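**FOR IMMEDIATE RELEASE**

January 13, 2026

# Candby Publishes Standby Load Guidance for Small Offices and Opens Enrollment for Metering Program

Candby, an energy measurement firm serving small commercial tenants, today released a guidance document on standby electrical loads in offices with fewer than 15 workstations. The company also opened enrollment for a metering program that will run in leased office space managed by Rocha, a property services company.

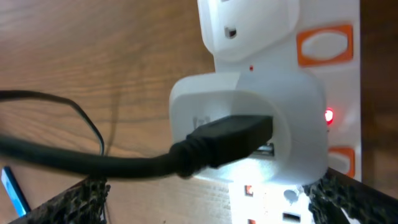
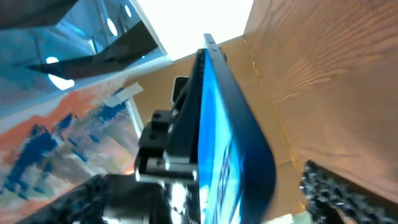 *Top: USB charger adapter in a multi-socket power strip. Bottom: tablet with a blue screen, held in a black clamping mount.*

The guidance, titled "Standby Loads in Small Tenancies," covers equipment that draws power while not in active use. It addresses chargers, displays, printers, network hardware, coffee machines and desk lighting. It does not address heating, cooling, elevators or other building systems, which are usually metered to the landlord.

Standby loads are individually small and are seldom itemized in tenant energy reports. A device drawing 4 watts continuously uses 35 kilowatt-hours in a year of uninterrupted operation. In a small office the combined figure depends on the number of devices, their age, and whether any of them share a switched outlet.

"Most tenants we work with receive one monthly total and have no means of dividing it," said Idalina Antunes, director of measurement at Candby. "The guidance gives them a procedure that can be carried out with a plug-in meter and a spreadsheet. It takes one evening and one following morning."

**Procedure**

The published procedure has two stages. In the first, the tenant records the office's total draw at the end of the working day, after staff have left and equipment is in its normal overnight state. In the second, loads are disconnected one outlet group at a time, with a reading taken after each step. Readings are held for 15 minutes where a device is known to cycle, such as a refrigerator or a printer with a warming element.

Results are entered on a worksheet that sorts loads into those that must remain on, those that can be placed on a timer, and those that can be switched off by hand. Network equipment, alarm panels and medical refrigeration are placed in the first group by default. The worksheet does not assign savings to any load until a second overnight reading has been taken.

Mechthild Widmer, who edited the guidance, said the second reading was added following an internal review. "Early drafts let the user claim a saving from the nameplate rating. Nameplate ratings give the maximum draw and are of little use for standby work. We removed that option."

**Metering program**

Enrollment is limited to 92 tenancies. Each will receive a circuit-level meter, installed at the distribution panel by a licensed electrician, and a set of plug-in meters for use at individual outlets. Data will be collected at one-minute intervals. Participants may withdraw at any time and may request deletion of their records.

The circuit-level meters are Flultano units, configured by Candby before delivery. Installation requires an interruption of power to the tenancy and will be scheduled outside business hours. There is no charge for installation or removal. Tenants remain responsible for their electricity costs during the program.

To qualify, a tenancy must:

- occupy leased space in a building managed by Rocha
- have a dedicated distribution panel accessible to the tenant
- have fewer than 15 workstations
- have no planned relocation or major refit before the end of the metering period

Tiago Valente, tenant services manager at Rocha, said participation will have no effect on lease terms. "The landlord does not receive tenant-level data. Rocha will see a count of enrolled units per building, for scheduling access to electrical rooms, and nothing further."

Metering will begin in May. Candby will publish combined results after the metering period closes, along with the anonymized interval data and a description of any meters excluded for faults or gaps.

**Availability**

The guidance and worksheet are available at no cost in electronic form. A print run of 1000 copies will be distributed through Rocha's building offices. Reproduction is permitted for non-commercial use with attribution.

**About Candby**

Candby provides electrical metering, load analysis and reporting to small commercial tenants. Its laboratory and offices are located in the Marley building.

**Media contact**

Laurinda Godinho
Communications, Candby

**Enrollment inquiries**

Sofia Leitão
Program Coordinator, Candby

\# \# \#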